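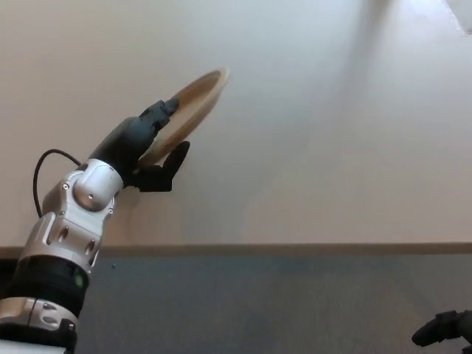 When should the police tell residents that a wanted person may be in their area? As soon as the area can be named with fair confidence, even if the person's identity and route are still being checked.

Figure 2. Round wooden plate held against a cream-coloured wall.

4.2 Timing and wording of public warnings

The answer given above rests on the records of the three districts studied, Nindum, Kultgate and Midtbø, and on interviews with 105 residents who lived in them while a search was under way. All the searches concerned persons suspected of serious violence. In each case the search crossed at least one district boundary, and in each case more than one police office issued messages to the public.

The message log held 319 entries. These were coded by the hour of issue, the office of origin and the kind of advice offered. Only 113 named a place smaller than a whole district. The remainder referred to "the region", "the wider area" or, in the case of Midtbø, "the coast and inland parts". Residents interviewed in Midtbø commonly took the last of these to mean that the police did not know where the person was. The duty officers described the same wording as a precaution against error.

A message was treated as corrected where a later one withdrew or changed a statement of fact in it. There were 46 such cases. Most concerned a vehicle, and a smaller group concerned the direction of travel. Corrections were usually issued by the office which had sent the first message, but in Kultgate several were sent by the neighbouring office in Nindum without reference to the original. Residents who received both were left with two notices in force at once. It was common for them to follow the one which asked less of them.

The interviews give little support to the view that early warnings cause alarm out of proportion to the danger. Respondents spoke more often of long gaps between messages. One Friday search in Nindum began with a notice shortly before 7 a.m. and was followed by no further word until the late afternoon. Schools stayed shut, the bus service ran as normal, and shops made their own decisions. Respondents from that day recalled the gap in more detail than they recalled the warning itself. A number had relied on relatives in other districts for news, and some of what they were told concerned an earlier and unrelated case.

The wording of advice also varied between offices. "Stay indoors", "remain at home where possible" and "avoid unnecessary travel" were used for what the officers regarded as the same level of risk. Mugo's scale of protective advice, set out in Section 2, places these at three separate levels. Sharon Mugo coded the log independently of the present authors, and differences in coding were settled by discussion before the interviews were read.

The end of a search was announced less consistently than its beginning. Where a suspect had been found dead, offices tended to wait for formal identification before lifting the advice. The delay is understandable in respect of the family, who should not learn of a death from a public notice. It does not follow that the advice to residents must stay in force for the same period. The Kirkano procedure, adopted in May by the joint control room, separates the two: a first notice states that residents may resume normal activity, and a second, issued after the relatives have been told, gives the outcome.

Two limits should be noted. The log contains written messages only, so that statements made at the roadside or by telephone are absent. Respondents were also interviewed some months after the events, and their account of times was checked against the log wherever a matching entry existed. Where none did, the time was left out of the analysis. The effect of these limits on the comparison between districts is taken up in Section 5.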